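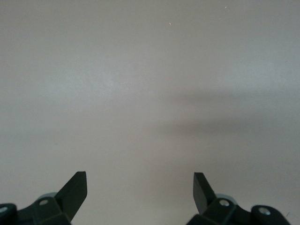

How to fill nail holes in a painted wall so they stay filled

Posted 25/01/2021

Every rented flat comes with the ghost of somebody else's picture collection. When I moved into the place on Hurndale Road there were holes at heights that made no sense, including a row at knee level, as if the last tenant had run a gallery for spaniels. I filled them badly, painted over them, and by July every one was back as a neat little dimple.

The second go worked. It went like this.

What you need

A tub of ready-mixed filler
A flexible filling knife, wider than the hole
Fine sandpaper, plus a block to wrap it round
A damp cloth
A small roller and whatever paint is on the wall already

Preparing the hole

Pull out any old plug or screw. If the plug won't come, tap it below the surface with a nail punch and pretend it was never there. Then run the corner of the knife round the rim to take off the raised lip. I skipped this the first time and sanded for an entire evening instead. Brush out the dust and wipe the hole with the damp cloth.

Filling

Press the filler in with the knife held nearly flat, then pull across once in the other direction to level it. Leave it very slightly proud. Filler shrinks as it dries, and my dimples came from scraping everything off perfectly flush and feeling pleased with myself. Anything deeper than a fingernail wants two thin layers, with the first left to go properly hard. The tub will say how long. Believe the tub, then add an hour.

Sanding

Wrap the paper round the block and go in small circles. Shut your eyes and run your fingers over the patch; if you can still find it, carry on. Put a sheet down first or you will be eating the dust until spring.

Painting

Dab thinned paint on the bare filler and let it dry before the proper coat. Bare filler drinks paint and leaves a dull spot that shows up whenever the sun comes round. Use the roller, even for one hole. A brushed patch on a rolled wall looks like a plaster on a forehead.

If you don't know the colour, cut a flake from behind a radiator and take it to a paint counter. Mine came back as a shade called Ement, a name that looks like cement after an accident.

Comments

Şükran Polat: Does the damp cloth matter? I've always just blown in the hole and hoped.

Reply: It helps the filler grip. Blowing mostly moves the dust into your eyes.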